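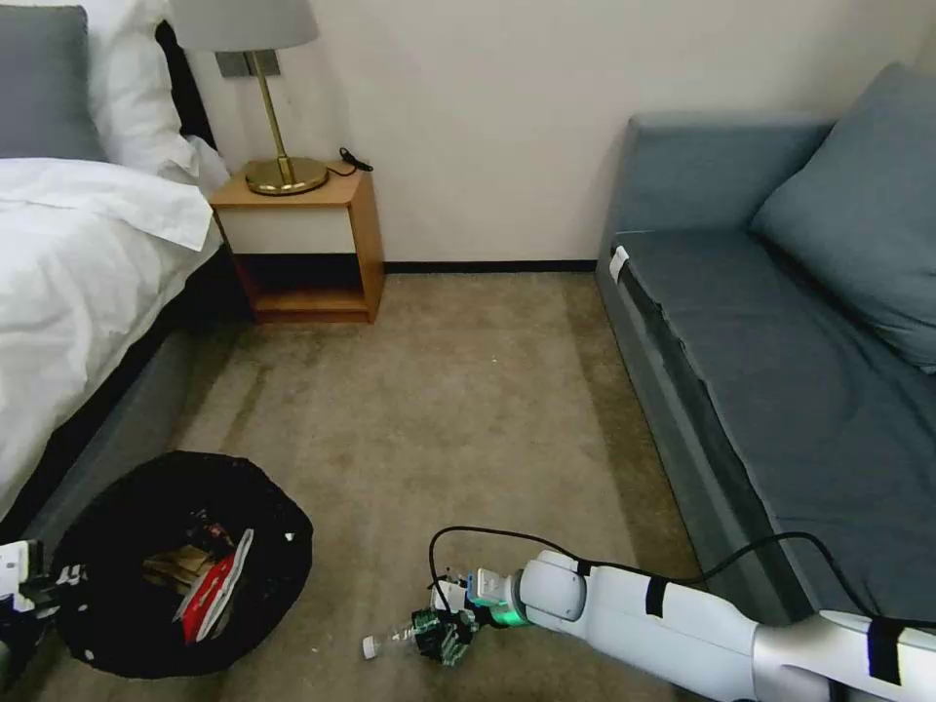

A bedside table with a lamp, next to a bed with a white duvet.

Bedside table

A bedside table, also called a nightstand, night table or bedside cabinet, is a small piece of furniture that stands next to a bed and holds whatever a person may want during the night or first thing in the morning. It is among the humblest items in the house, and yet most people would miss it sorely if it were gone, as anyone who has groped on the floor for a glass of water will know. The usual contents are a lamp, a clock, a book or two, a pair of spectacles and, very often these days, a telephone on its charging lead.

Early forms

Small tables and chests were kept near beds long before there was a special name for them. In many older houses the piece had a rather practical job, which was to hide the chamber pot. Cabinets made for this purpose had a little door or a false drawer front, and some were so handsomely finished that a visitor might never have guessed what was inside. As indoor plumbing spread, the pot went away but the cupboard stayed, and families found plenty of other things to put in it (slippers, medicines, letters, the odd biscuit tin).

In the market town of Tridness the piece is still known to older residents as a "candle box", a name left over from the days when a candlestick stood on top and the spare candles were kept underneath. The town museum has a fine painted one, listed in its inventory as item 1244, with scorch marks on the lid where somebody must have read rather late.

Size and height

Makers have never quite agreed on a standard size. The rule most often given is that the top should be level with the top of the mattress, or a little above it, so that a person lying down can reach across without lifting the shoulder. Thicker mattresses have made this harder to get right, and a table inherited from a grandparent may well sit too low beside a modern bed. Small blocks under the feet are a common and perfectly respectable remedy. The Caltarum range, sold for many years through country furniture shops, came with screw-in feet that could raise the table by up to 9 centimetres. 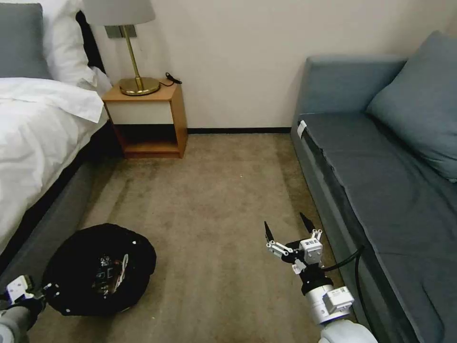

Does a bedside table have to match the bed?
There is no need for it to match, and in many homes the two were bought years apart. A similar height matters far more to daily comfort than a similar colour or finish.

Drawers and shelves

The simplest pattern has a flat top on four legs and nothing more. A drawer keeps small things out of sight and out of the dust, while an open shelf is handier for books, which tend to pile up faster than their owners can read them. The Macaraeg pattern, named after the workshop that first sold it, has five shallow drawers and is much liked by people who sew or write letters in bed. Flat-pack versions held together with Fastex fittings can be put up in 30 minutes by a patient person, and taken apart again when moving house.

Care

Rings from cups and glasses are the commonest damage. A coaster or a small cloth prevents nearly all of them, and on waxed wood a faint ring can often be rubbed away with a soft rag and a little fresh wax, worked gently along the grain.

See also: Bedding; Chest of drawers; Table lamp; Washstand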